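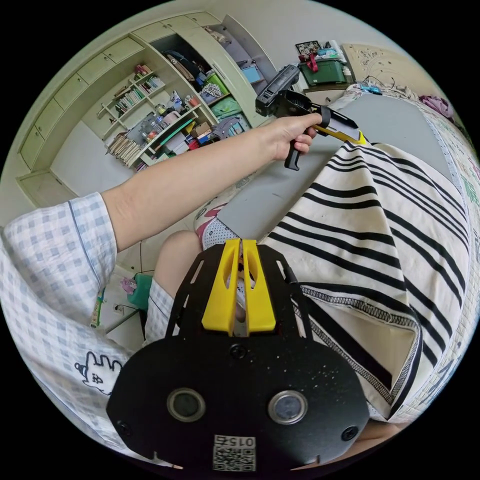 Dagmar Ďurica wrote in to ask whether the start pose rule in the Uvier handbook really applies to bedroom sessions, where there is no table and the operator usually works sitting down. She'd had a batch bounced by the checker and couldn't find a line in the rules that covered it.

Ticket opened 2021-06-11
Product: Jerkar checker, home sessions profile
Status: Resolved, rule text updated
Priority: Normal

Great question, Dagmar, and thank you for sending the whole log along with it! The short version is yes, the start pose rule applies everywhere, but the wording was written for tabletops and it let you down. Notes below in the order I worked through them, so the next person with a bed session can follow.

What was reported
Jerkar rejected 41 clips from one upload with the code START_POSE. The operator works with a gripper in each hand. Clips from the left tool passed. Clips from the right tool failed, nearly all of them within the opening moments.

First check: labels
Every tool has its number and QR code on a white label on the front plate, and the session sheet has to carry the same number. A swapped pair would give you failures on one side only, which was my first guess. The sheet said 015 for the right hand and so did the upload. No swap. (Please keep scanning the labels at the start of each session anyway. It's the cheapest habit in the whole handbook and I love it.)

Second check: lenses
Section 3 asks for the front plate to be wiped before the session, lenses first, with a dry cloth. I pulled the sharpness scores out of Stimodeo and they were fine for both tools. A little dust on the black plate is allowed. Dust on the glass is a stop-and-wipe.

Third check: the resting surface
Now we get to the good part. The handbook says "begin and end each take with both tools at rest over a flat, rigid surface." On a mattress that means a board, and the board has to stay put for the whole session. I compared the start positions and the right tool was drifting a little lower with every take, while the left one hardly moved at all. That looked a lot like a tool being set down on soft bedding between takes and picked up from there.

I asked Dagmar, and she confirmed it: the left tool went back over the board, the right one went onto the blanket, which was closer to the operator's knee. Completely understandable! The rule never says that both tools need to share the same board. It says "a surface," and a blanket on a bed is a surface if you're tired enough.

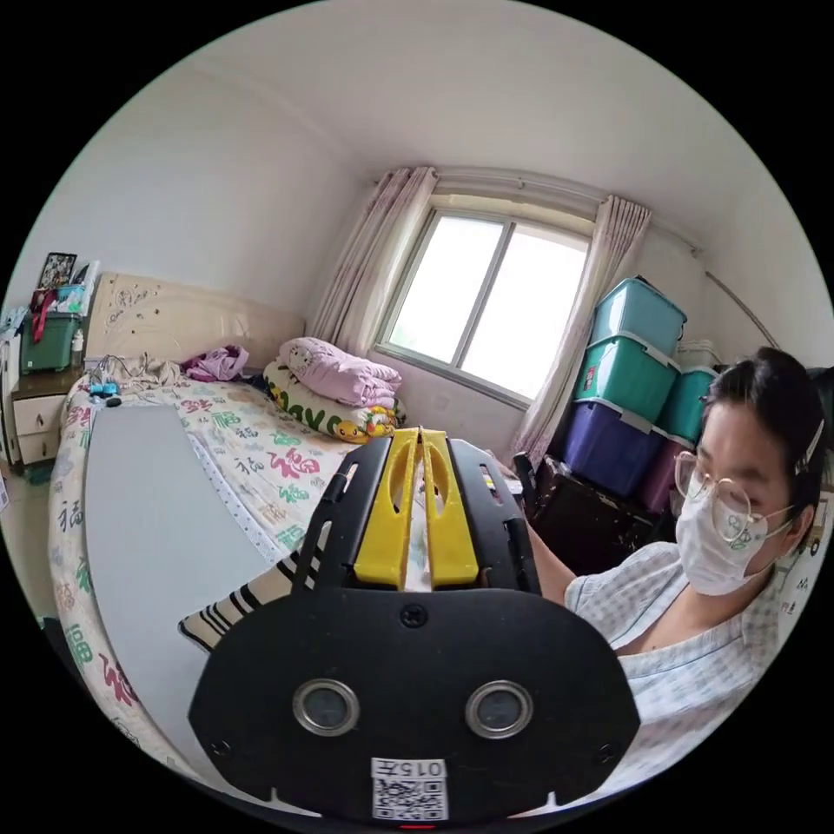 So I asked for a repeat with the board pulled to the near edge of the bed, where it can be reached from either side without leaning. Dagmar ran 2 short test takes that way. Both passed on the first try, and the drift in the right tool was gone. I may have cheered at my desk.

What to do with the rejected batch
Keep it. Don't trim the openings by hand to get them past the checker — a trimmed clip has no start pose at all, and the Gatchalian people downstream will send it right back. I've marked the batch "hold" and it can be used for anything that doesn't need an absolute height.

New wording, live in the home sessions profile now
Before the first take, lay a flat, rigid board on the bed or sofa within easy reach of the seated operator. Press down on each corner. If it rocks, move it.
Both tools start and finish over this same board. Bedding, cushions and laps don't count as a resting surface.
If the board gets bumped, stop, set it straight, and start a new session number.
Loose blankets may stay on the bed. Fold them back far enough that neither tool catches an edge on the way to the board.
Leave the front labels uncovered, tape included.

Questions that came up along the way
Dagmar asked if a big hardcover book would do in place of a board. I'd say no, it's too small for a pair of tools and the cover gives under the jaws. A plain shelf panel is lovely if you have one.

She also asked about sitting versus standing. Either is fine, just don't switch partway through a session. I'm adding that to the August revision along with a drawing of a seated setup, which the handbook should have had from the start.

One thing still open on our side: START_POSE is a terrible message. It tells you something is off and gives you no clue which tool or in which direction. I've filed a request for Jerkar to print the side and the height difference next to the code. If you've got a bad log of your own, please attach it to that request, the messier the better.

Closing this one. Dagmar, reopen it if the right side starts drifting again.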